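Planning a Kitchen Task Bench for Hand-Held Gripper Work

Tips for departments and workshops preparing an equipment request

Issued by the Prureck Equipment Office. Updated Jul 4, 2026.

Requests for gripper sets often arrive with a price for the hardware and no price for the station at which it will be used. Please budget for both. A request that lists only the grippers will be returned for completion.

Start with the tasks. Write down the household jobs the operators will carry out during the first term, such as opening a rice cooker, moving a plate or picking up fruit, and buy appliances and dishes to match. Ordinary kitchen goods are acceptable. The appliance allowance is $94 per station and may not be carried over to the next budget year.

Measure the table before ordering. The operator should be able to reach the far side of the appliance with both grippers without leaning on the edge. Round tables are permitted. A table that rocks should be leveled or replaced before work begins. 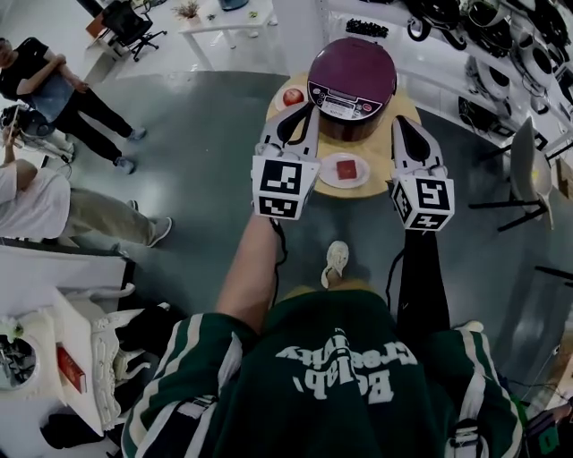
Allow floor space on all sides of the table. Our guideline is 35 inches of clear floor, measured from the table edge to the nearest chair, cabinet or shelf. Supervisors and observers stand outside this space. Bags are to be stored away from the station.

Cables deserve their own line in the budget. Order one spare for every gripper, together with sleeves or clips to hold the cable along the forearm. At the Bristov workshop, cable replacements were left out of the first request and had to be paid for from the cleaning account.

Inspect finger pads and printed markers weekly. Wipe them with a soft cloth, keep rice starch and cooking oil off the markers, and set aside any gripper with a lifted pad. Pads are ordered through Shabalala in packs of nine.

Food used for practice is to be discarded at the end of the day and must not be returned to the staff kitchen. Unplug appliances before wiping them down.

Any single item above $868 requires a second quotation. Quotations from Morow are accepted by email if they show the delivery charge separately.

Completed requests should be sent to Enikő Jakab, Equipment Planning, before the end of September. Requests received later will be held for the following review.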